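Section 3. Setting Up the Drying Cabinet

This section covers placement, leveling, the drain connection, and the first run of the Karnari drying cabinet. Read it through before the cabinet is moved into position. Loading of clothing and footwear, including corduroy, denim, and suede, is covered in Section 4.

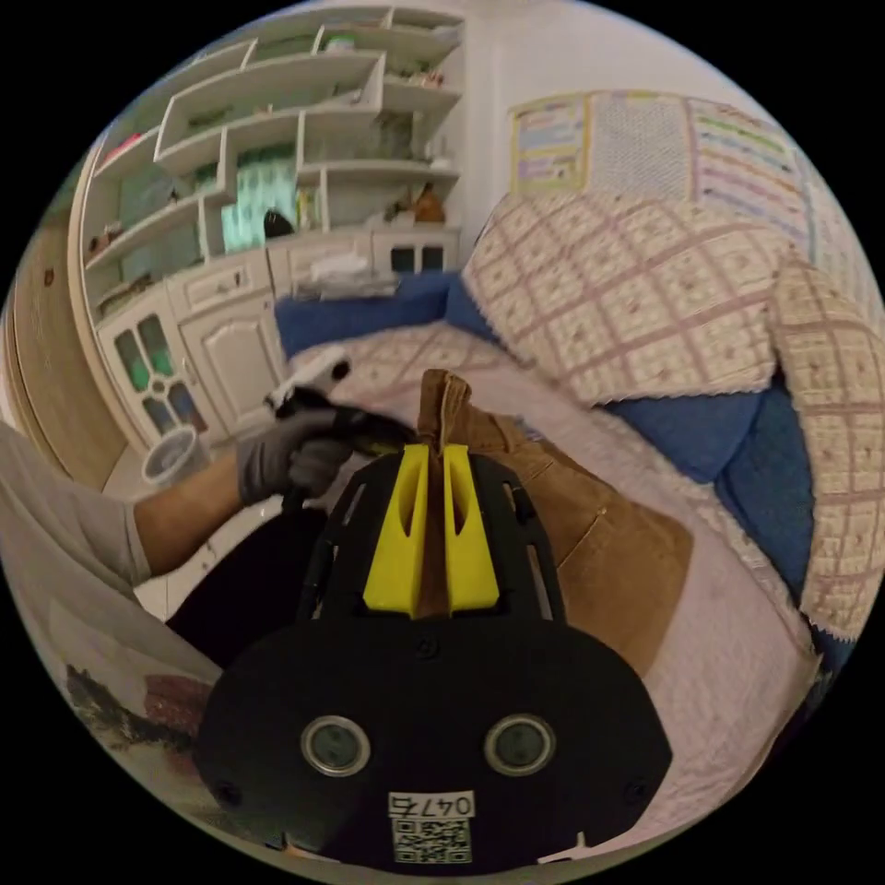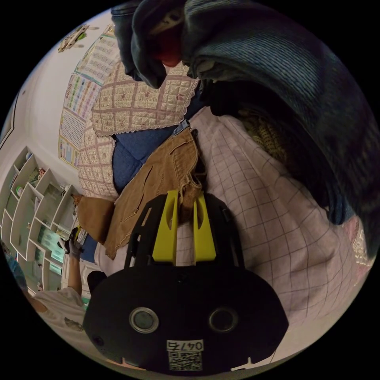

Text: Geetha Panicker, Warar Technical Documentation
Last revised: July
Applies to: Karnari cabinet, freestanding, left-hinged and right-hinged

3.1 Choosing a location

The cabinet is 600 mm wide and is intended for a level indoor floor. Concrete, tile, and well-supported wood floors are all suitable. Do not stand the cabinet on carpet. The intake grille is in the plinth, and carpet pile restricts it even when the feet are fully extended.

Leave 1000 mm clear in front of the door so that it can swing past the right angle. The pull-out racks cannot be removed for cleaning if the door stops short of this. Side clearance is not required, but the cabinet must not touch a wall that carries exposed pipework.

CAUTION: Do not install the cabinet in a room where the temperature may fall below freezing. Water left in the condensate tray can split the tray outlet.

3.2 Moving the cabinet into position

Two people are needed for this procedure.

1. Remove the outer carton and the corner posts. Leave the transit bracket in place on the rear panel.
2. Tape the door shut with the tape supplied. Other tapes may lift the finish.
3. Tilt the cabinet backward onto the hand truck. Do not lay it on its side.
4. Roll the cabinet to its location and lower it gently onto all feet.
5. Remove the transit bracket by taking out the red screws. Keep the bracket and screws with this manual.
6. Let the cabinet stand upright for one hour before connecting it to power.

NOTE: If the cabinet has been laid down during delivery, let it stand overnight. The compressor oil needs time to return.

3.3 Leveling

1. Place a spirit level on the floor of the cabinet, front to back.
2. Adjust the front feet with the wrench supplied. Turning a foot clockwise as seen from above lowers that corner.
3. Turn the level to face side to side and repeat.
4. Open the door halfway and release it. It should stay where it is left. If it drifts closed, raise the hinge side slightly.
5. Tighten the locknuts against the base.

A backward slope of up to 2 mm across the depth of the cabinet is acceptable and helps the tray drain. A forward slope is not acceptable – water will collect at the door seal and run onto the floor.

3.4 Connecting the drain hose

The cabinet is supplied ready to collect water in the removable tank. Connecting the hose is optional, but recommended where the cabinet will run overnight.

1. Pull out the tank and empty it.
2. Find the hose spigot behind the lower access cover and remove the rubber cap.
3. Push the hose fully onto the spigot and secure it with the spring clip.
4. Route the hose to a sink trap or standpipe. The hose must fall continuously and must not pass above the level of the spigot at any point.
5. Slide the selector next to the spigot from TANK to HOSE.
6. Refit the access cover and the empty tank.

The tank stays in place when the hose is in use. The cabinet will not start without it.

Skostby hose extensions may be used if the supplied hose is too short. Push-fit garden connectors are not suitable.

3.5 Wall bracket

The Bañuelos anti-tip bracket is packed in the bag taped inside the door. It must be fitted in any household with children, and in all rented properties.

Mark the bracket position with the cabinet in place, then move the cabinet forward to drill. Check for cables and pipes before drilling. The fixings supplied are for solid masonry only; for drywall, fix into a stud. Slide the cabinet back until the tongue engages with an audible click.

3.6 Electrical connection

Plug the cabinet directly into a grounded wall outlet. Do not use an extension cord or a power strip. The outlet should remain reachable after installation.

WARNING: Do not operate the cabinet if the cord is damaged. The cord is not a user-replaceable part. Contact the Warar service desk.

3.7 First run

Run the cabinet empty before drying anything in it.

1. Remove the film from the control panel and all packing from the racks.
2. Check that the lint screen is seated, arrow pointing up.
3. Close the door and press POWER. All indicators light briefly.
4. Select PURGE and press START. The fan starts at once. The compressor follows after 5 minutes.
5. Let the program run to the end. It takes nearly an hour.
6. Open the door and wipe the interior with a dry cloth.

A faint smell from the insulation is normal during this run and should clear before the program ends. If it persists, repeat PURGE once with the room window open.

If the display shows F and a dash, the door switch has not closed. Check the leveling (see 3.3) before calling for service. If it shows F and a steady dot, the tank is missing or not pushed home.

3.8 Setting the water hardness

No setting is required. The cabinet does not draw water from the supply.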